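The parcel that costs you nothing

Delivery used to be a line on the bill. You saw it, you grumbled, and you decided whether the thing was worth having. At some point in the past few years the line vanished, and we were invited to feel grateful. I have never managed it. Somebody is paying for the van, and I doubt very much that it is the shop.

I spent the first weeks of January keeping every receipt, email and cardboard sleeve that came with my household's orders. Most of them were from Komlow, which sells groceries and a bit of everything else, and a few were from Stesia, which sells the same things with nicer lettering. Both promise free delivery over a certain sum. Both, I noticed, put the certain sum just beyond what I had in the basket. So in went the second jar of olives, then the dishcloths. I did not need dishcloths. I had been given a present and I was paying for it in dishcloths.

The companies say this is choice. You may pay the fee, they point out, or you may spend a little more and avoid it. Fine, but the fee at Komlow went from 4 pounds to 6 while I was keeping my pile of receipts, and the notice was a grey sentence at the foot of an email about soup. 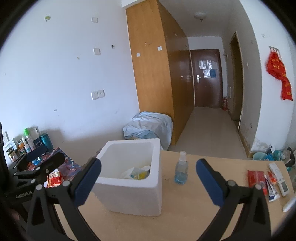 Then there are the subscriptions. Pay 90 pounds a year and the deliveries are free, in the sense that a gym is free once you have joined it. I asked Stesia how many orders a member would need to place to come out ahead. The press office sent back two paragraphs on convenience. I asked again and was sent the same two paragraphs, with the greeting changed.

To be fair to them, the old way was no golden age. Anyone who stayed in all day for a wardrobe that came the following week will remember what "between eight and six" meant. The tracking maps are better than that, even if I have watched my order sit in the same lay-by for most of an afternoon. And for people who can't easily get out, a cheap and reliable drop at the door matters a great deal. I have no quarrel with them. My quarrel is with the word "free", and with the rest of us for swallowing it.

The firm that gets closest to plain dealing is a small one. Başaran, a family grocer with two shops and a van, charges for delivery and says so at the top of the page. The charge goes up with distance. It told me it had tried dropping the fee one spring and had to put up the price of nearly everything on the shelves to cover it, tinned tomatoes included. Regulars who walked in and carried their own bags home were paying for strangers' vans. It brought the fee back and lost some orders - fewer than it had feared, it says, though it would say that, and I had no way to check.

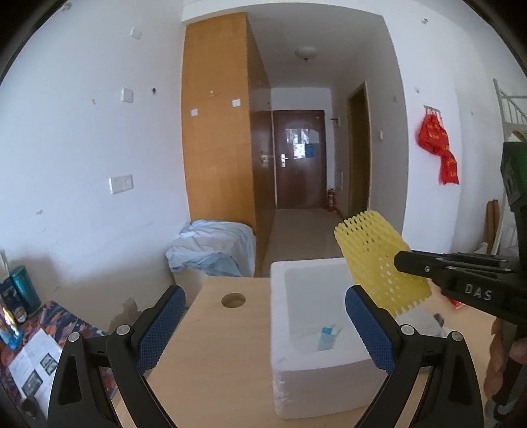
Page 37

The bigger sellers would rather talk about returns. Gralteck, which handles parcels for a string of shops, likes to tell reporters that its depot can sort up to 3,000 returned items in a shift. It is offered as good news. I would have thought a depot full of things people did not want was a sign that something had gone wrong earlier on. When I asked what share went back on sale, I was told the figure was commercially sensitive. When I asked what happened to the rest, I was told it was "processed".

Free returns work on us the same way free delivery does. Order two sizes and send one back, order three colours and see. The cost does not appear on your bill, so it must be in the price, and it is in the price for the careful shopper too. People who measure their feet are paying for people who don't.

There are dull remedies. Shops could print what the delivery cost them next to what they charged. They could show a lower price to anyone who collects. Neither would need new machinery or a clever app, only a few more words on a receipt. I put both ideas to the four companies. Başaran said it would think about the first. Komlow thanked me for my feedback and sent a voucher for free delivery, valid on orders over a certain sum. The olives, meanwhile, are still in the cupboard.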